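Film gauge for cling-wrapped sandwiches, 24 hour chilled hold

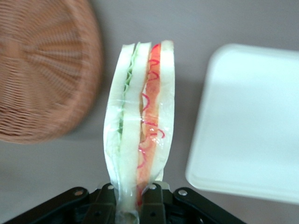 mullion_k
Small wholesale kitchen, chilled delivery within the Lurnby area. We have been hand wrapping triple-deckers in 14 micron film and I am trying to decide whether to go heavier. Edges of the outer slices are drying before the 24 hour mark. Three slices of white bread in clear wrap, greens on one side of the middle slice and the orange-red filling on the other, is the build I need to protect. The film creases where it gets gathered, and I suspect the creases are the leak path. Current usage is 2,574 packs a month. Has anyone measured loss by weight?

tarn982
Yes, with a bench scale. At 4 C our outer slices lost weight almost entirely through the overlap. Doubling the film thickness changed very little. Fix the fold first.

Prokska_user
Disagree. We moved to a heavier gauge from Prokska and the drying complaints stopped the same month. Same staff, same fold.

tarn982
Same bread? Same fridge fan setting? Moving air over a loose overlap will dry a crust faster than anything that passes through the film.

Prokska_user
Same bread. The fridge was serviced in between, so fair point on the fan.

gravel_lot
You could skip the wrap and go to a heat sealed wedge. Akbridge sells cartons in lots of 1,000. Seal quality is consistent and labels sit flat.

mullion_k
Priced it. Cartons plus a sealer do not work at our volume, and three slices is too deep for the standard wedge. Staying with film for now.

gravel_lot
They do a deep fill size. Check the inside depth before you rule it out.

oxbow_prep
Also look at the filling. A wet sauce against the middle slice will soften it while the outside dries, and customers report both as "stale". Thin layer of butter or spread on that face, right to the crust.

mullion_k
We spread to within a finger of the crust at present. Will take it to the edge and weigh a batch with taped overlaps against a batch without - same film, same shelf. Results in December if the scale arrives.

tarn982
Weigh the empty film too.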